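# Drollthorpe Astronomy Club - Minutes, March meeting

Meeting opened at 7:05 p.m. in the upstairs room. 27 members present, which is our best turnout since the eclipse talk, and it was great to see so many new faces! Apologies had come in from the three members who share a car from Jornley.

**Minutes of the last meeting**

Approved with one correction. The dew heater we tried on the loan scope was a two-channel model, and the minutes had it as a four-channel. The secretary has fixed the file copy.

**Observing reports**

A cloudy month, but we got two good nights out of it and people made the most of them. The Orion Nebula was described as "like smoke with the lights on" through the 10-inch Dobsonian, and one of our newest members split Castor for the first time with a small refractor at 80x. That got a round of applause, and rightly so. Somebody else had a go at Sirius B and thinks they may have glimpsed it for a second or two. Opinions around the room differed, loudly and cheerfully. The plan is to try again from the Jornley field with a homemade hexagonal mask over the front of the tube.

Jupiter was reported as mushy on both nights. Members with larger scopes were reminded to set them outside well before they want to use them.

**The Dumitrescu mirror**

This took up most of the evening and was a lot of fun. The mirror from the old Dumitrescu bequest has come back from recoating and it looks superb. It was passed along the table in its box (lid off, gloves on) and everybody who wanted a look had one. The question is what to build around it. The original tube is warped at the lower end, and the focuser has more wobble than anyone could love.

Two ideas were put forward. The first is to keep the solid tube, cut away the bad section and fit a new cell. It would be cheaper and could be done by summer. The second is a truss design that breaks down to fit in the back of a hatchback - more work, but we could take it to schools and to the darker sites. There was a long and very enjoyable detour into truss pole diameters, shroud fabric and whether a wire spider is worth the trouble.
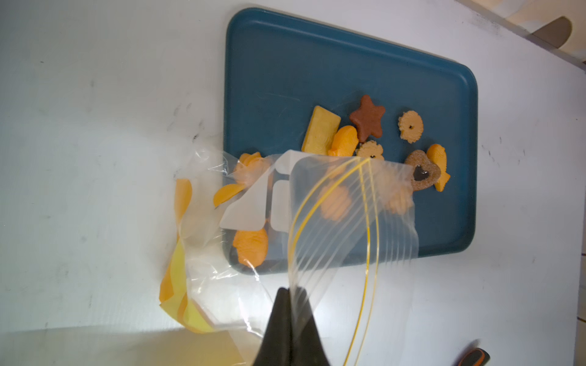 A show of hands favored the truss design by a wide margin. Cutting of the mirror box can begin as soon as we have a drawing that everyone on the build team agrees on. Teflon pads and laminate for the bearings are already in the cupboard from the last project. The old focuser will be kept for parts.

ACTION: build team to bring a full-size cardboard mockup of the mirror box to the next meeting.

**Loan telescopes**

Both loan scopes are out, and there is a waiting list. The 6-inch came back with its finder badly out of line, but the optics are fine. It has been realigned on a distant chimney and gone straight out again. Borrowers are asked to return eyepieces in the same case they came in. The 25 mm turned up in a coat pocket, and we would like it to stay out of pockets.

It was agreed to print a one-page guide to collimation and tape it inside the lid of each case. A draft was read out and people liked it, apart from the step with the barlow, which will be rewritten.

**Druler field**

The farmer at Druler is happy for us to use the top field again. The western horizon is wonderful there, and the low trees to the south have been trimmed, so we should finally have a fair shot at Omega Centauri's poor relations down in Scorpius this summer. Red lights only past the gate, please, and park facing out so that nobody has to reverse with their headlights on.

**Money**

Dues stay at $31 for the year. Agreed without a vote.

**Any other business**

- A member has a used equatorial mount to sell, motor on one axis, tripod included. Ask at the door.
- Would anyone like a sketching night? Plenty of hands went up, so yes! Bring a soft pencil and a clipboard.
- The hall's outside light is still on a timer nobody can find. The hall has been asked again.

Meeting closed at 9:20 p.m. The sky had cleared, and several members went straight out to the parking lot with binoculars.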